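About Levholm

Levholm is a shop for household linens and reusable bags in the town of Tosier. We sell sheets, towels, cushion covers, table linens, and bags in cotton, canvas, and paper. Most of what we stock is plain, washable, and meant for daily use.

The business was started by Trinidad Javier, who had spent years buying fabric for a hotel supplier and wanted to sell the same kind of goods to people at home. The first shop was a single room on Mill Street with one long shelf and a cutting table. Harsh Katiyar joined in the second year to run orders and deliveries, and the two have owned the company together ever since.
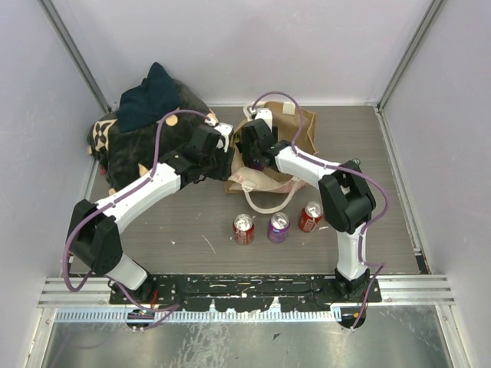 Do you sell to businesses as well as to households?
Guesthouses, bakeries, and small stores can open a trade account with us. The smallest trade order is 100 bags or six sets of bed linen, and you can mix sizes.

Where our goods come from

Our cotton sheets and towels are woven by Sisodia, a family mill we have bought from since the beginning. They send us undyed cloth and four standard colors. Other colors are made once a year, and when they run out we don't reorder until the next batch.

Cushions and throws come from Skanance. We visit both suppliers each May to look at samples and settle prices for the coming year. If a price goes up, we change it on the shelf label and on this site the same week. 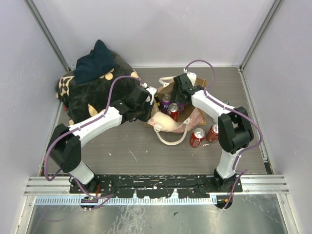 Bags at Levholm

We carry totes in two handle lengths. The short handle is for carrying by hand and the long one goes over the shoulder. Both should be washed cold and hung to dry. They will shrink a little the first time.

The shop today

We moved to our present building on Station Road in October 2019. It has a sales floor in front, a stockroom behind it, and a sewing room upstairs where we hem curtains and do repairs. We keep 300 items in regular stock. Anything else in our suppliers' books can be ordered at the counter.

Hemming is free on curtains bought here. Repairs are charged by the hour, and we will tell you if a piece isn't worth fixing. Old towels in any condition can be left at the counter, and we pass them on to the animal shelter.
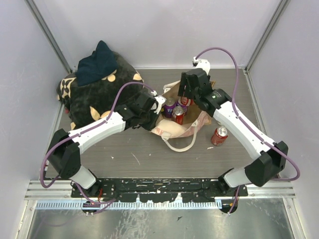 Visiting and contact

We are open Tuesday through Saturday from 10 to 6. Parking is behind the building, with the entrance on the side street. The sewing room is by appointment only, so please call ahead.

Orders over $80 are delivered free within Tosier. For trade accounts, ask for Harsh. For fabric questions and custom sizes, ask for Trinidad.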